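Old office towers get a second life at Tindall repair day

2023-07-01

If you have ever wanted to see what is really inside the big beige-and-gray box under a desk, the Tindall repair day was the place to be! The Stosar reuse workshop opened its doors to the public this weekend, and the benches were busy from the first hour with desktop computers that local offices had retired in June.

The workshop took in 25 towers this time, all from Bodetti, the accounting firm on the other side of the square, and the goal is to get 20 of them into the hands of families and after-school clubs before classes start again. The rest will be kept for parts.
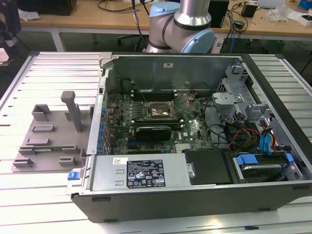
Every tower gets the same treatment. It goes on its side, the panel comes off, and the dust comes out before anyone reaches for a part. Then it's memory, processor, graphics card and drive, checked in that order and written up on a paper card that stays with the machine until it leaves. Visitors were welcome to follow a computer from one end of the process to the other, and plenty of them did – some stayed through lunch.

The older cases turned out to be a big hit with the crew, and it's easy to see why. They were built by people who expected somebody to open them again, and a drive swap can be over in a couple of minutes. 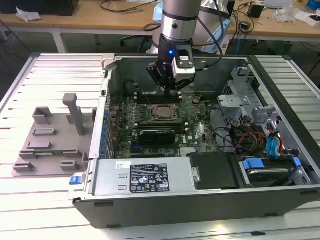 Memory is the upgrade that makes the biggest difference on machines this age, and the workshop has been saving up sticks for months. A matched pair can turn a sluggish office computer into something perfectly good for homework and video calls. Getting at the slots is easy with the case lying flat, and the hard drive is just as friendly: it sits in a tray at the lower right with blue plastic release tabs, so first-timers know right where to put their fingers.

Evotora, the hardware store on Mill Street, chipped in with cables and thermal paste, and the bake table raised around 600 dollars toward new drives. What a day! The next session is already being planned, and anyone with an old tower in the closet can drop it off at the workshop's side door on weekday afternoons. Please keep the power cord with it.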